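Saturday, late

I meant to write all week and kept putting it off, and now there is so much to tell that I hardly know where to start. The garden, I suppose, because the garden is where most of November has gone.

The tulips are finally in. I ordered 43 of them from Breltitz back in the summer, when it was hot and planting felt like something another person would be doing, and they sat in their paper sacks in the hall until I was ashamed to walk past them. Vasco came over after breakfast with his good spade and his bad knee, and we did the long bed by the fence first, then the corner under the pear tree where nothing has ever been happy. He thinks I put them too close together. I probably did! I like a crowd in April, and I would sooner have a bed that looks like a party than one that looks like a parking lot.

We stopped for soup around noon, the leek one from Mother's card, and he told me the whole long story of his cousin's wedding in Moreira, where the band went to the wrong village and the uncles had to sing. I laughed until I had to put my spoon down. I wish I could remember how he told it, because it is already going flat as I write.
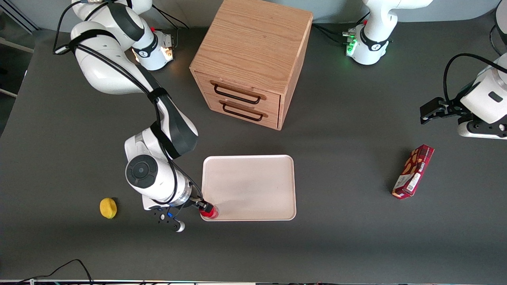 Evening

Guilan called just as I was getting my boots off. She has taken the apartment in Urkness after all, on the third floor, 800 a month with the heat included, and she sounds lighter than she has since spring. There is a balcony, a small one, and she wants to know what will live through the wind up there. I said thyme, and maybe a little pine in a heavy pot, and then I talked for almost 32 minutes about pots, poor girl.

I promised her the blue chair and the second-best kettle. I'll miss the chair more than I let on.

My back is sore and there is still dirt under my nails after two washings. It has started to rain, which the bulbs will like. Must remember to bring the spade in from the step before Vasco wants it back.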